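Okay friends, a few people asked me how the sleep thing is going, so I'm going to do this as a thread, and I apologize in advance because I've never been able to tell a short story in my life. (1/?)

Background for the new folks: I have been a terrible sleeper for years. I fall asleep fine, like a rock really, and then at 3 a.m. my eyes pop open and I lie there composing emails to people I haven't worked with since my last job. If you know, you know, and I'm sorry.

Back in October I signed up for the evening wind-down class at the Bodstead wellness center, the one over the old bank building with the very steep stairs. It's six weeks, one evening a week, and it's part stretching, part breathing, part sitting in a circle admitting how late you look at your phone. I loved it way more than I expected to!

The first thing they had us do was keep a sleep diary, on paper, with a pencil. Bedtime, wake-ups, coffee, how cranky you felt on a scale of one to five. I grumbled about it for two days and then got very attached to mine. I've filled a whole notebook and started a second one with a nicer cover.

What I learned from the diary is that my afternoon coffee was not the innocent little treat I had been telling myself it was. I was having it at 4 p.m. most days! I moved it to right after lunch, and the first week was rough, I won't lie to you, I was a bear. By the third week I'd stopped missing it.

The second big change was getting up at the same time every morning, weekends too. I fought this one hard. I love a slow weekend morning more than I love some of my relatives. But our instructor was very kind and very firm about it, and she said to pick a time I could live with and leave bedtime to sort itself out. I picked 6:40 and I've mostly stuck to it.

Then there's the breathing. You breathe in for four, out for six, and you keep going until you get bored, which for me is a while because I lose count and have to start over (she says losing count is fine, you just begin again, and I find that sort of lovely). I do it in the parked car before I go into the grocery store now. Highly recommend.

People keep asking about gadgets so let me get to that. I did try the Fesance app for a month. It's pretty, and the rain sounds are nice, but it gave me a sleep score every morning and I started worrying about the score at night. One morning it told me I had slept badly and I'd felt perfectly good until I read it! So off it went. My sister-in-law swears by hers, so please don't let me talk you out of something that's working.

The weighted blanket, on the other hand, stays. Mine's a Haque, the gray one, and I bought it secondhand from a neighbor for 40 dollars. It's warm, so in summer I fold it over just my feet and shins, and even that seems to settle me down. The dog has opinions about sharing it.

Oh, and the walks! I almost forgot the walks. After supper I go out to the Cokell trail and back, rain or shine, no podcast, just me and whoever else is out there. It's 1589 steps to the footbridge from my front door, and I only know that because my phone told me and now I can't un-know it. I come home a little tired in a good way, and the dishes can wait.

So where am I now? I still wake up some nights. Last week I had two bad ones back to back and I was sure I'd broken everything. But I got up, sat in the kitchen chair with the lamp low, read a few pages of a very dull book about canals, and went back to bed when I got drowsy. Old me would have stayed there stewing until the alarm.

One serious note before I wander off. If you snore a lot, or you wake up gasping, or you've been worn out for months no matter what you do, please talk to your doctor. I put off that visit for way too long out of pure stubbornness, and it was a short and perfectly pleasant appointment. A class and a blanket are great but they're not a checkup.

The next round of the class starts after the holidays and I'm signing up again, mostly for the stretching and partly for the company. There's tea afterward, the peppermint kind, and somebody usually brings shortbread. If you're local and nervous about going alone, message me and I'll meet you at the bottom of those stairs.
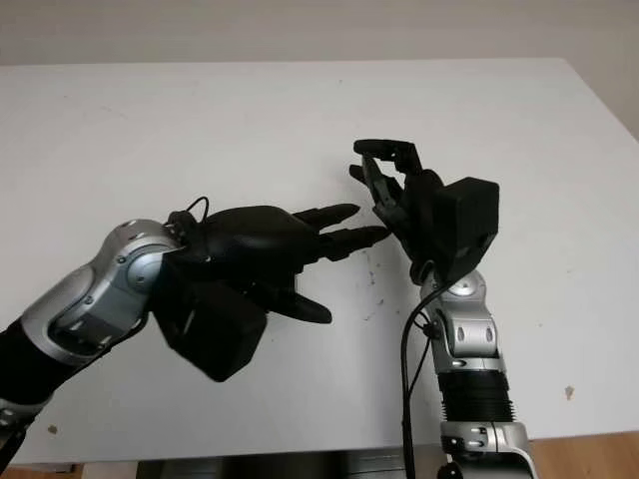 And do tell me what's worked for you, I read every single reply, even if it takes me a day or two to answer. Just not at 3 a.m. anymore, I hope! Sleep well, everybody.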